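Tredex adds white surface panels in matte finish to Jenano range

Dec 4, 2019 – Tredex has extended its Jenano line of interior panels with a matte white version for worktops, wall linings and cabinet sides. Orders are open to trade customers through the usual regional offices. Retail packs will follow in June.

The Jenano range was first sold as a wall lining for utility rooms and small workshops. Until now it was supplied in gloss white and two shades of gray. Fitters had asked for a surface with less glare under strip lighting, in particular for benches placed directly below a ceiling fixture. The matte version is made on the same line as the gloss panels and uses the same core, so existing trims, corner profiles and end caps fit without changes.

Panels are supplied plain, with no printed pattern and no surface grain. The face is smooth and the color is a neutral white. Under side light the shade varies softly across a panel from off-white to light gray, and installers are advised to view a sample in the room where it will be fitted before confirming an order. Daylight from the north tends to bring out a cooler tone. Warm lamps reduce it.

"The gloss panel is still the right choice where a wall is washed down every day," said Hubert Sobczak, product manager for surfaces at Tredex. "For a bench where people sort parts or read labels, the matte panel is easier on the eyes. We tested both for 23 weeks in our own packing room before releasing it."

The test in the packing room covered 114 panels, fitted as bench tops and as upright linings behind the benches. Surfaces were wiped with a mild detergent at the end of each shift. Scuff marks from rubber feet and plastic bins were recorded weekly. Marks from soft rubber came off with detergent alone. Marks from hard black plastic in some cases needed a second pass with a damp melamine sponge. Abrasive powders should not be used, as they polish the matte face and leave a visible patch.

Joints may be butted or set with a two-part connecting strip made by Cunha, which also supplies the edge sealant. The strip is available in white only. Where a bench top meets an upright panel, Tredex recommends a gap of three millimeters filled with sealant – a closed joint at this point can lift if the room temperature changes quickly.

Panels can be cut with a fine-toothed blade, face up for hand saws and face down for jigsaws. The protective film should stay in place until cutting and drilling are complete. Film left on for more than 189 days after delivery may be difficult to remove, and the date of manufacture is printed on the film for this reason.

The first large installation is at the Flakitz parts depot, where 783 panels are being fitted to sorting benches and aisle ends. Work there is being done in sections so that the depot can stay open. The gloss panels on the loading side will remain.

Samples, cutting guides and the revised fixing instructions can be ordered from the Tredex trade desk. Samples are sent in matte and gloss as a pair. Customers with open orders for gloss panels may change to matte before dispatch at no charge, provided that the quantity stays the same. Existing order numbers remain valid.

Press contact: Hubert Sobczak, Tredex, Surfaces Division 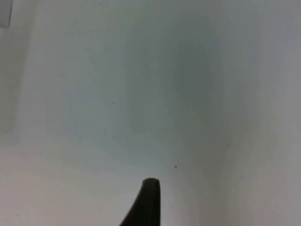

Page last changed: Wednesday, 16:40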